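How to write to a film or television actor (and stand a fair chance of hearing back)

I have been writing to actors since I was at school, when I sent a very long letter to the lead in a Sunday teatime serial and got a signed card back with my name spelt wrong. I still have it! Since then I've posted 184 letters, and quite a few people have asked me how I go about it, so I've finally sat down with a pot of tea to put it all in one place.

Find the right address

Start with the agent. Most working actors list one on their own website or in the cast pages of the theatre where they last appeared, and the agency will nearly always have a postal address somewhere near the bottom of its contact page. Check it again on the day you post, even if you wrote to the same person last year. Agencies move, and actors move between agencies, and I once sent three letters in a row to an office in Fuvidstead that had become a dentist's.

Please don't write to a home address, even if you happen to know it. I feel quite strongly about this one. Families live there, and a stranger's envelope on the mat isn't a nice thing to find.

Keep it to one side of paper

My first drafts are always too long (you may have noticed I go on a bit), so I write whatever I like and then cut it down to 500 words at the very most. Say which part you saw them in and pick one moment from it. When I wrote to Aksel Thorlacius after the second series of Tunside, I left out the whole plot and only mentioned the bit where he folds his brother's coat and puts it back in the drawer. He wrote two lines in reply, and both of them were about the coat.

Leave out questions about marriages, children and money, and anything you read in a gossip column. If you'd like to ask something, ask one thing about the work.
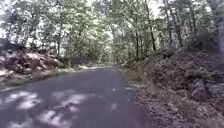 Arnaldo Louro wrote to me in January to say that he types all of his, as his handwriting puts people off, and that he has had just as many answers as I have. He also thinks I am too strict about the one question, and that two is perfectly all right if they are short ones. I've tried it his way since and had a lovely answer to both, so do as you please there.

What to put in the envelope

A stamped envelope with your own address on it, big enough for a photograph – this matters more than anything else on the page. If you are writing abroad, your stamps won't work for the return journey, so look up what that country's post accepts before you seal anything. Slip in a piece of stiff card as well. If you want something signed, send one item only, and never one you couldn't bear to lose.

Print your name clearly on a separate slip, so that the card can be made out to you. See above about my spelling!

When to post

Avoid the weeks around a big premiere or an awards night, when the agency is buried in post. I look for the quiet stretch after filming has finished. For the cast of Holst I waited until the end of the run, posted everything on 25th February, and had the first reply in 8 days, though that was very quick indeed. Three months is more usual, and one card from the cast of Kollon took so long that I had moved house and the new people kindly sent it on.

If nothing comes, leave it a year and then try once more, with a fresh letter about something newer. After that I let it be and write to somebody else.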